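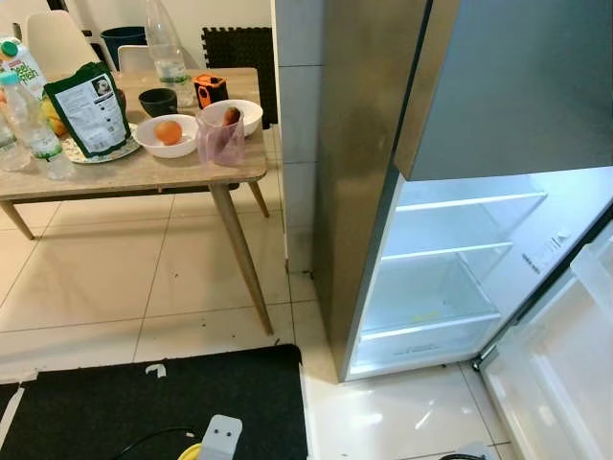 Section 4: Setting up the Okosness mobile arm in a kitchen

Section 4 takes you from a charged robot to its first fridge run, and it's a lovely moment when the arm goes for a real shelf. The head camera has to learn your room before anything moves. Clear glass and glossy tiles are the hardest things for it, so start with the fridge compartment empty and the door wide open, leaving the three glass shelves and the drawer below in full view. A busy table alongside is fine. Bowls, bottles and an orange give the camera plenty to hold on to!

4.1 Before you start

You will need the Ivetti calibration card, the tablet and a tape measure. Check that the Trirkden base software is version 5 or later. Older versions run, but they forget the door hinge after a restart.

CAUTION: Keep mats, plugs and trailing cables out of the base's path. The wheels will climb a thin mat quite happily and drag a cable along with them.

4.2 Mapping the room

1. Park the base facing the fridge, 100 cm from the closed door.
2. On the tablet, choose Room, then New map.
3. Set the head tilt to 40 degrees down.
4. Press Sweep. The head turns slowly from the table to the far side of the fridge and back again.

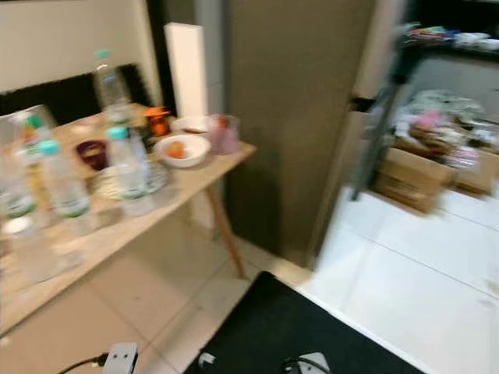 Keep people and pets out of the way until the sweep finishes. A little blur while the head is turning does no harm – the software keeps the sharp views and throws the rest away. If the map comes out with a hole in it, run the sweep again at half speed.

4.3 Teaching the door

5. Choose Doors, then Add hinge.
6. Open the door by hand in small stages, pausing at each beep. Stand to the hinge side so the camera can see the handle throughout. 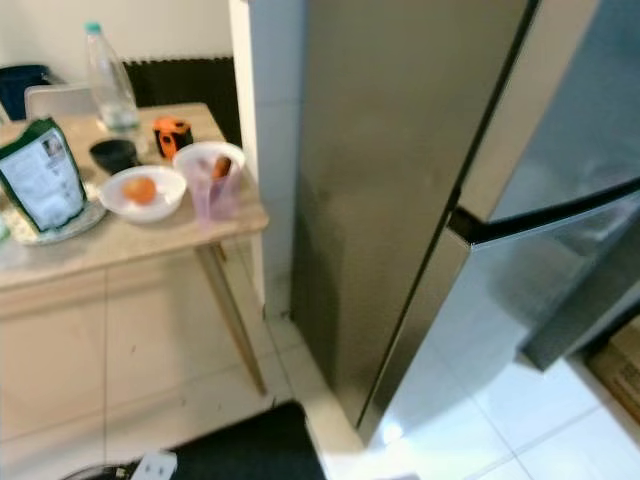

7. Open the door fully and press Save. The arc appears on the tablet in green, and it's great fun to watch it build up.
8. Close the door and press Test. The arm should follow the same arc without tugging.

Note: If the test stops with code 1665, the gripper has slipped on the handle. Wipe the finger pads with a dry cloth and repeat from step 5.

4.4 Looking after the head camera

Clean the lens with the Pennington cloth from the spares box. Run the sweep again whenever you move furniture.

Section last revised 5/13/26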